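November, evening

I slept badly again and woke before the alarm. The heating in the apartment makes a small knocking sound in the night, and when I hear it once I cannot stop hearing it. At six I gave up and made tea. It was still dark over the roofs and one window was lit across the yard, where somebody was ironing.

Today I had my first full day of the choir weekend in Zallden. I have sung with them for seven months now, second alto, and I still write the words above the notes in my own alphabet so that my mouth knows what to do. Mrs. Caron, who sits beside me, saw my sheet and asked if it was a secret code. I told her yes. Then I felt shy that I had made a joke in English before nine in the morning and I did not know if it was a good one, but she laughed for quite a long time.

The train from Hidberg was 17 minutes late. I stood on the platform with Conall Moriarty, our bass, who had brought two boiled eggs in a paper napkin and gave me one. I did not want an egg, but I ate it. In my family you do not refuse food from an older person, and I have never learned how to do it politely in any language.

We worked the whole morning on the slow piece. Our conductor, Ayuba Korletey, wants it much softer than we sing it. He says we sing soft like people who are afraid to wake a baby, and he wants us to sing soft like people who are already in the same dream as the baby. I wrote this down under the third line of the music. I am not sure I understand it, but when he said it the sound changed, and the sopranos stopped pushing.
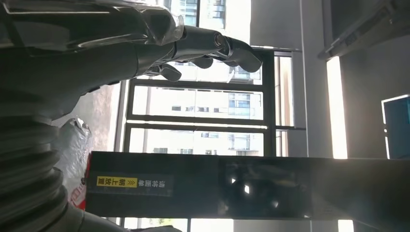
After lunch my voice was tired. I think I do not breathe low enough. When I was a girl my aunt put a dictionary on my stomach and told me to lift it, and I was proud because I could do it for the whole of one song. Today I tried to remember how this felt. For a few bars it worked, and then the tenors came in early and I lost it. Ayuba stopped us and looked at the tenors for a while without saying anything. Conall whispered "poor lambs," which I had to ask him about later. I thought it was something to do with dinner.

In the long break I walked to the river alone. The water was brown and quick, and there were many leaves in it. I bought a postcard for my mother with the old bridge on it and wrote it on a bench with my gloves on, so the writing is terrible. I did not tell her that I miss her. I told her about the egg. She will understand the rest, because she always reads my letters twice, once for the news and once for me.

I also looked at my bank account, which was a mistake on a nice day. There is 1,153 left, and the rent still has to go out. If I am careful I can still buy the ticket home in the spring, but then the new winter boots must wait. The old ones are fine if I do not step in anything.

The evening rehearsal was the best part. We stood in a circle and not in our rows, and I had a soprano on one side and Conall on the other. I was frightened, because I could not hide behind Mrs. Caron and her very sure voice. I came in wrong the first time. The second time I came in right, alone for perhaps one second before the other altos, and I heard my own voice in the room. It was smaller than I imagined and also less ugly.

Now I am home and my throat feels like paper. I made ginger with honey and put the music by the door so that I will not forget it. Tomorrow I take the same train, and I must bring something to eat for Conall. I have rice and the sweet beans, but I have no small box with a lid that closes well. Maybe the jam jar, if I wash it tonight.

I still have to learn page four by heart. The word "through" comes three times and I say it differently each time.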